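Imprimir | Enviar por e-mail

Ata da reunião da Associação de Moradores de Clandby
Sexta-feira, 27 de maio

Presentes: Leonora Gatchalian (na presidência), Jomar Sebastian, Kristine Salazar, Tuncay Karakaya e os moradores que assinaram a lista, um deles duas vezes. Ausência justificada: Genalyn Ambrosio.

1. Ata anterior
Aprovada. O Sr. Karakaya pediu que constasse que nunca chamou o vereador de "poste". Consta. A Sra. Salazar pediu que constasse que ouviu. Consta também.

2. Debate dos candidatos à subprefeitura
Marcado para outubro, no salão da Rua Bañuelos. As três campanhas aceitaram o convite e impuseram condições incompatíveis entre si. Uma quer plateia sorteada, outra quer plateia nenhuma e a terceira quer trazer a própria. Depois de 24 minutos de discussão, decidiu-se que a plateia será quem aparecer, até o limite de 60 cadeiras.

Cada candidato terá sete minutos de abertura. O Sr. Sebastian propôs cortar o microfone de quem passar do tempo. A proposta foi aprovada com um entusiasmo que a presidência considerou impróprio, tendo ela mesma votado a favor.

3. Cavaletes e panfletos
A Sra. Salazar relatou que a calçada da padaria voltou a ser intransitável. Ofício será enviado aos três comitês, com o mesmo texto do ano passado, trocados os nomes. O Sr. Karakaya lembrou que um dos nomes nem precisa ser trocado.

4. Carta ao jornal Litgate
O rascunho defende a ciclovia e, no terceiro parágrafo, também a combate. A Sra. Gatchalian explicou que se buscava o consenso. Devolvido à redação, a cargo do Sr. Sebastian, com a recomendação de escolher um lado até a próxima reunião.

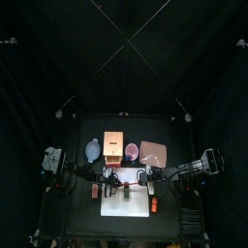 Foto: Jomar Sebastian

5. Finanças
A gráfica Grutivico cobrou 100 reais pelos cartazes do debate, nos quais se lê "debete". Pagamento suspenso até a correção. Houve quem preferisse manter o erro, por fidelidade ao nível esperado.

6. Outros assuntos
Um morador pediu a palavra para falar do semáforo e falou da reforma tributária. A presidência agradeceu. O semáforo fica para a próxima pauta, logo depois da aprovação desta ata.

Encerrada a sessão às 22h, com o café já frio e o Sr. Karakaya ainda inscrito para falar.

Imprimir | Enviar por e-mail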